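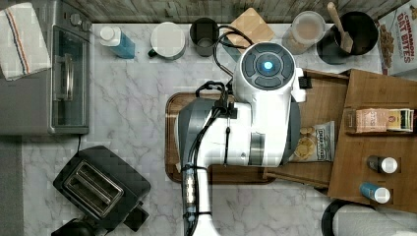

How long does it take to learn a language well enough to write a letter in it? For me it took close to two years of evenings, and I still keep the dictionary open the whole time.

I started German because of my great-aunt Gudrun Nolte, who wrote to my mother every month for most of her life. When Mom moved into her apartment I ended up with the letters, 271 of them, in three shoeboxes that had gone soft at the corners. I couldn't read a word past "Liebe"! And the handwriting, oh my goodness. Gudrun learned one kind of script in school and switched to another later on, and when she was tired she mixed the two.

So I signed up for a Tuesday class at the library, which was lovely, and then started a word list in a green notebook. As of last night it has 1,148 words in it (a good many of them are about weather and plums, because that's what Gudrun liked to write about). My first goal was 100 words by September and I missed it by a mile.

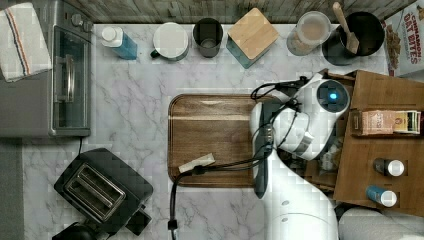 The letter I keep going back to is one where she describes a train trip to see her sister. She forgot her sandwiches on the bench at the station and was mad about it for two full pages. I read it to Mom over the phone, in German first and then in English, and she laughed so hard she had to put the phone down for a minute. She remembered hearing the story when she was little, only in her version it was a cake.

I'm about halfway through the second box now. There's a word on one of the envelopes that might be "Garten" or might be somebody's last name, and I've been squinting at it all week. If any of you read the old script, please write to me, I'd be so grateful!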